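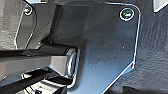
Black plate with recessed screw, light dust and scuffs.

Ticket: Stock export from Pellska stops at 200 rows
Opened by: Piret Žukauskas, Dronmont stores
Handled by: Rogelio Lagman
Opened: 30/09/2026
Priority: normal
Status: closed

Problem as reported
The parts list has 262 entries on screen. When I export it to a spreadsheet I get 200 and the file ends there with no error. The last row is always a complete one. I need the full list for the insurance valuation. It worked in August, when the list was shorter.

Rogelio Lagman
Can you tell me which button you are using? There is one at the top of the list and another under Reports. Also, is a filter switched on?

Piret Žukauskas
The one at the top of the list. No filter. I signed out and back in and tried a different browser, same result. The Reports one asks for a cost centre and I don't have one.

Rogelio Lagman
Thanks. I get the same on a test account. The top button only exports what has been loaded into the page, and the page loads 200 entries before it waits for you to scroll. The counter shows the full total regardless.
Please try this:
Open the list and scroll until the last entry is showing.
Wait for the grey bar to go.
Export again without changing the sort order.

Piret Žukauskas
That gave me all 262. The part names with accents have come out as odd symbols though, 12 of them, all from Stetska.
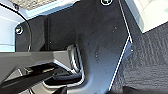 Dark panel, silver lever or latch in the curved cutout.

Rogelio Lagman
The accents are a separate matter. The file is saved as UTF-8 and your spreadsheet is opening it as something else. Don't double-click it. Open a blank sheet, import the file from the Data menu and pick UTF-8 in the list of encodings.

Piret Žukauskas
Done, names are right now. One thing to add, the import dropped the leading zeros from the shelf codes.

Rogelio Lagman
In the import preview, click the shelf code column and set it to Text before you press Load. The zeros are still in the exported file so you won't have to export again.

Piret Žukauskas
Yes, that has fixed it. List sent to the valuer.

Resolution
Worked round by scrolling to the end of the list before exporting. Row limit logged as a fault with the Pellska developers. Help page to be updated with the import settings.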